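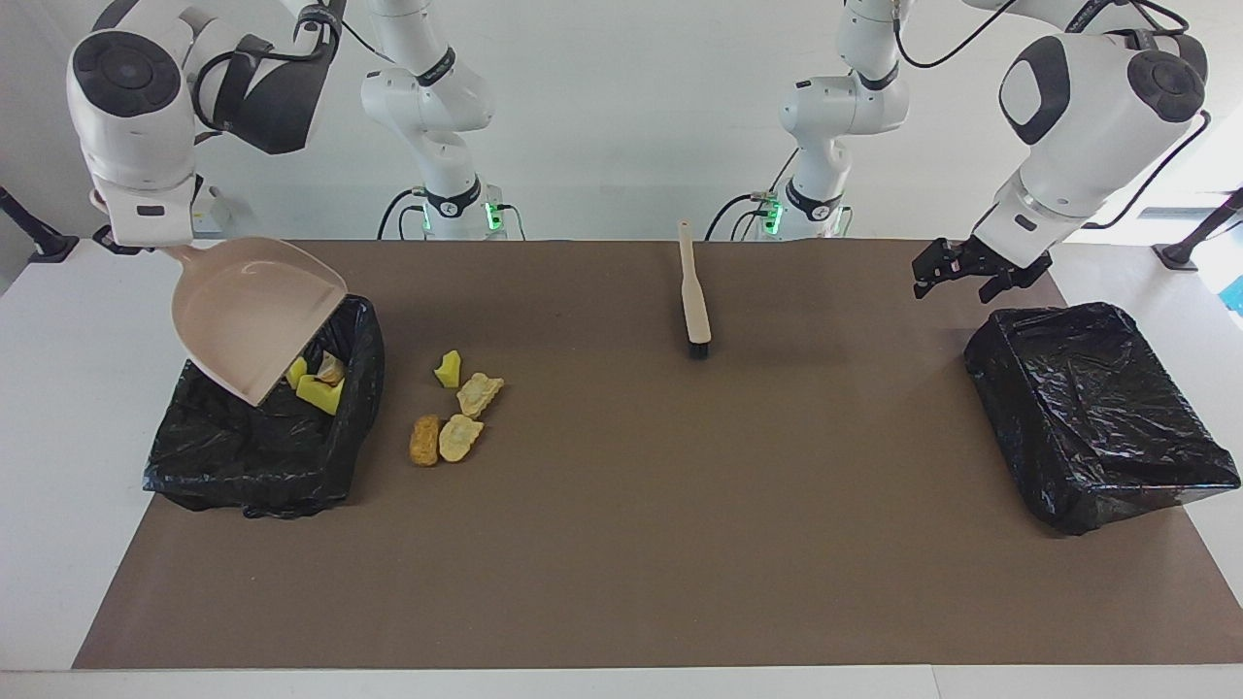

Brillwood Runners Forum > Injury and Return to Training > Achilles loading: when to bring back hill work?

cadence_kept
Posted February 25, 2022

Mid-portion Achilles tendinopathy, left side, first noticed last August after I moved to a lower-drop shoe and changed nothing else. I ran on it for too long, then stopped, then did the usual thing of resting until it felt fine and starting again at full volume. It came back within two runs.

Since then I have been on a loading programme from the clinic at Henare. Present state:

Straight-knee calf raises, single leg, slow tempo, bodyweight plus a loaded rucksack. Four sets of eight.
Bent-knee raises, same load, same sets.
Easy running on the flat, every other day, 29 minutes continuous.
Morning stiffness for the first few steps, gone by the time I reach the kitchen.

Pain during running is 1 or 2 out of 10 and does not rise as the run goes on. Next-day response is the same as baseline.

The question is hills. My target race is the Plinov fell race, where the first climb starts almost from the line. The clinic's sheet says "reintroduce gradients once flat running is tolerated", with no figures attached. What did people use as the test, and did you start with ups, downs or both?

tarn_and_back
Re: Achilles loading: when to bring back hill work?

I would finish rebuilding volume on the flat before touching gradient. Uphill running puts the ankle into more dorsiflexion under load, and the tendon is doing more work per stride. You are changing two variables if you add hills while the duration is still going up.

My own order was duration, then frequency, then gradient, then speed. Speed last by a long way.

lactic_ledger
Re: Achilles loading: when to bring back hill work?

Disagree with the above on one point. Speed and gradient are both intensity as far as the calf is concerned, and a short, gentle uphill at easy effort can be lower peak load than a brisk flat run. I had hills back well before I had strides back and the tendon preferred it.

What I would want to know from the OP is single-leg raise capacity. How many to fatigue on each side, full height, no load?

cadence_kept
Re: Achilles loading: when to bring back hill work?

Good side 31, bad side 24. Measured at the last appointment with a metronome and a string set at full height, so I trust it. The physio counted a rep only if the heel touched the string.

Cannot say what load that corresponds to in running terms.

oldspikes
Re: Achilles loading: when to bring back hill work?

It doesn't correspond to a load in running terms. It is an endurance measure. Useful for comparing left with right, and for comparing you with you a month ago, but a slow raise is well below what the tendon sees when you run. People pass the raise test and then flare on the first hill session for that reason.

You have no hopping in the programme at all. That is the gap. Slow heavy work, then hopping, then hills. I would not skip the middle one.

tarn_and_back
Re: Achilles loading: when to bring back hill work?

Agree with oldspikes. Missed that on first read.

cadence_kept
Re: Achilles loading: when to bring back hill work?

Hopping was mentioned and then deferred. I assumed the running covered it. What dose are we talking about? Two feet, one foot, on the spot?

oldspikes
Re: Achilles loading: when to bring back hill work?

What I was given, for reference and not as a prescription:

Stage 1. Double-leg pogo hops on the spot, low height, 100 contacts in total, split into short sets with full rest. Every third day.
Stage 2. Same, 200 contacts.
Stage 3. Single-leg on the spot, back down to 100 contacts.
Stage 4. Single-leg travelling forwards.

Move on when the next morning is no worse than normal on two occasions running. If it is worse, repeat the stage. I repeated stage 3 four times. Hopping days were running days too, hops first, run shortened.

gravelmiddle
Re: Achilles loading: when to bring back hill work?

I'd push back on all of this being necessary for someone already running half an hour continuously. That is thousands of single-leg contacts. If the tendon is tolerating it with no next-day reaction, it is already being loaded fast. Pogos are a good stand-in for people who aren't running yet.

I went straight from flat to a treadmill at 2 per cent, then 4, then outdoors. No hopping, no flare.

oldspikes
Re: Achilles loading: when to bring back hill work?

Easy running with a short stride can be done with very little from the ankle if you are good at hiding. Many of us get good at hiding after months of a sore tendon. You can hear it, the bad side lands differently. Hops on one leg don't give you anywhere to shift the work.

Glad it went well for you. One tendon is one tendon.

gravelmiddle
Re: Achilles loading: when to bring back hill work?

Likewise yours.

lactic_ledger
Re: Achilles loading: when to bring back hill work?

Both positions are defensible. The treadmill suggestion is worth keeping regardless of the hopping argument, as it gives you a known gradient and no descent. Most of my setbacks came from the fact that every outdoor hill has to be come down again, usually faster than I went up it.

On ups versus downs: for mid-portion I found ups were the provocative direction for the tendon and downs were the provocative direction for everything else. Quads in particular, after a long break. For insertional trouble the ups are worse again and I would be a good deal slower about it. OP says mid-portion so I will leave that there.

splitsheet
Re: Achilles loading: when to bring back hill work?

Has the shoe question been dealt with? First post says the problem started with a lower drop. If you are back in the old pair for flat running but plan to race in fell shoes, those are probably lower again. You would be adding gradient and taking away heel height in the same week.

cadence_kept
Re: Achilles loading: when to bring back hill work?

Back in the old pair, yes. The fell shoes are Esum, 4 mm drop against 10 mm in the road pair. I had not considered it as a separate step and it plainly is one. Thank you.

Would a heel lift in the fell shoe be daft?

splitsheet
Re: Achilles loading: when to bring back hill work?

Not daft, but check the heel still sits down in the cup. I used 5 mm lifts in both shoes and on steep ground my foot came up out of the back. Fine on tracks. Took them out for anything rough and walked the steep parts until I'd got used to it.

Wear the fell shoes for walks first. Costs nothing.

tarn_and_back
Re: Achilles loading: when to bring back hill work?

Walking uphill deserves more mention generally. Most of the Plinov first climb gets walked by anyone outside the front group, and long-stride walking on a steep slope with the heel down is a considerable calf stretch under load. I flared from a walk once, after weeks of clean running. Shorter steps, or zigzag where the path is wide enough.

cadence_kept
Re: Achilles loading: when to bring back hill work?

Proposed order, subject to the clinic agreeing:

1. Keep the heavy raises as they are, on non-running days.
2. Double-leg pogos at oldspikes' stage 1, before a shortened run.
3. Fell shoes for flat walks, road shoes for all running.
4. Single-leg hops. Once these are clean, treadmill at 2 per cent within one run a week, holding total duration.
5. Outdoor hills, walking the descents to start with.
6. Fell shoes on hills.

Next-day morning stiffness as the check at each step.

lactic_ledger
Re: Achilles loading: when to bring back hill work?

Looks reasonable. I would keep a heavy day after hills come back, too. Most people drop the raises as soon as running is interesting again.

gravelmiddle
Re: Achilles loading: when to bring back hill work?

Slower than I would go, but I can't fault the sequence. Does the race entry allow deferral? Worth finding out before you have a date pushing you through step 4.

cadence_kept
Re: Achilles loading: when to bring back hill work?

It does, up to a month before. Appointment is next week, will post what they say about the hopping.

oldspikes
Re: Achilles loading: when to bring back hill work?

Ask them to watch you do the single-leg ones barefoot. Mine spotted the heel dropping on the bad side, and I'd had no idea.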